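NOTES - table talk, 8th August, back room at Gosselin
(20 min plus questions, Dale has the clock, don't run over again)

open w/ the sign-up numbers? no. open with the table.

Ask: who ate breakfast standing up this morning. hands. wait for it.

Me: three years, same dining table, never once saw all of the top. Mail, chargers, one mitten. Then Réjean MacDonald came to dinner and we ate on our laps. That was March. Started clearing the next day.

SLIDE 2 - what lands on a flat surface
- paper, mostly. school paper worst
- stuff on its way somewhere else (returns, library books, the drill)
- stuff with no home at all
Say the "on its way" pile is the one people argue about. Pause, let them argue a bit.

SLIDE 3 - the Bralloseo method, quick version
Not mine, Harpreet Doucette taught it to me, say so EARLY, forgot last time.
Everything off. All of it, onto the floor or the bed. No sorting while you lift.
Wipe. Then put back only what gets used at that table this week.
Rest goes in one box. One. Date on the lid.
Box closed 2 weeks then look again.

someone will ask about the fruit bowl. Fruit bowl can stay. Move on.

SLIDE 4 - wiping, more than people want to hear
Damp cloth first, then dry one. Long strokes, same direction, not circles.
Check it from low down, chin nearly on the table, with the window opposite. You see streaks you can't see standing up.
Theophilus swears by vinegar. Fine on some tops, ask before you try it on stone or anything waxed - I killed a finish that way. Cost me 270 to get it redone. Get the laugh, keep going.
Cheap cloths shed. Wash before first use, no softner.

SLIDE 5 - bare surface, close up. leave it up a while, drink water
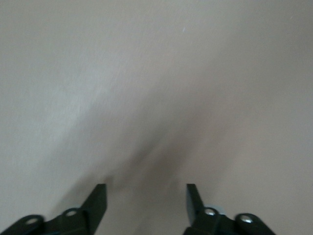
Pale gray, a soft shadow, one white speck up top. Lint? dust? could be just a reflection.

Ask them: would you go back for the speck? Half the room always says yes. I say leave it. Perfect table lasts till supper, and if the bar is perfect you quit by the second week. I did, twice.
Also the light streaky band on the left - good moment to bring back the get-down-low trick from slide 4.

SLIDE 6 - keeping it
One landing spot by the door, tray or basket, small on purpose.
Clear at the same time daily, I do it while the kettle's on.
House rule: whoever puts it down picks it up. Ettore Negri's family does a quarter in a jar, he can tell it himself if he's there. look for him on the left side

Cut slide 7 if past 18 min (the 1984 desk story, nobody will miss it)

END
handout is by the coffee, 300 printed so take extras for neighbors
questions - repeat them into the mic!! back row can't hear
thank Dale Landry and teh Gosselin people for the room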